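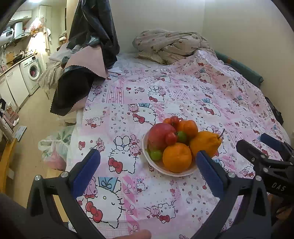

24 August 2022

Quick one, want it down before I forget what I changed.

Swapped the pads on the hand gripper again. Blue ones now, both jaws. The last set was too hard and anything round squirted out the front like soap. These have some give. Cut them a hair long on purpose, can always trim, can't un-trim (learned that in June, twice).

Linkage still binds near the closed end. Filed the left pivot, better. Filed it some more, now there's slop. Of course. Put a shim washer in from the Lambert box and it tightened up enough to use. Need to order proper ones, the Lambert box is nearly empty and it's all the wrong sizes anyway.

Fruit for the test set today. Tangerines, the big red one, the bumpy pear-shaped citrus, cherry tomatoes, the little green ones. Wanted a real spread of sizes in one bowl, because picking single things off a flat surface tells me nothing about wedging. All my good numbers from last time were single things off a flat surface.

Notes, in the order I did them:

- tangerines: easy. Boring. Good.
- big red: right at the limit of the opening. Have to come down dead straight or one jaw rides up on the skin and pushes it over. Got it most tries.
- pear-shaped one: tried by the stem first, dumb. Round the fat part works if I turn my wrist. The neck is a no.
- tomatoes: squashed one. Spring is too strong for them, no question. Go down a size?? or add a stop screw. Stop screw is cheaper, do that first.
- green ones: fine up top, hopeless once they're down between bigger stuff. Jaw tips too fat. Same complaint as every build since the first.

Log file is at 2,831 lines now, half of it is me opening and closing on nothing and forgetting to hit stop. Really have to put the stop button where my thumb is. Kept 168 grabs after cleaning it up. Not bad for one evening, my wrist disagrees.

The encoder dropped out 3 times. Always at the same spot in the travel, so it's the wire and not the board. Wiggled it, came back. Re-routed it along the outside of the jaw with tape, ugly, but no dropouts after. Do it right later with a clip. Add clip to the print list.

Print list: clip, thinner tips (try 4 mm narrower, both sides), new thumb rest. Stetadance shop at Ploltville has the good printer free in the mornings if I get there early. Last time somebody left it loaded with the flexy stuff and I lost an hour purging it. Bring own spool.

Still going back and forth on the motor version. I keep saying the hand one is just to get the feel of the thing and then I keep improving the hand one. The Wandis servo is sitting in its bag since June. If the thinner tips work I bolt it on, that's the deal, no more excuses. The mount is drawn already, just needs the holes moved over so the horn clears the lower screw.

Oh, and screws. The jaw screws back out after a long session, left side worse. Threadlocker. Where is the threadlocker. Had it when I did the pivots, so it's either in the tool roll or gone foreever.

Tomorrow:
- stop screw
- find threadlocker
- weigh the fruit, all of it, should of done that first
- same bowl again but with the lights lower, see if the tracking holds up
- email the shop about the printer

Back up the log before bed. Copying it now, slow. Ate a tangerine out of the test set while waitng, so tomorrow's bowl will be one short unless I get to the store.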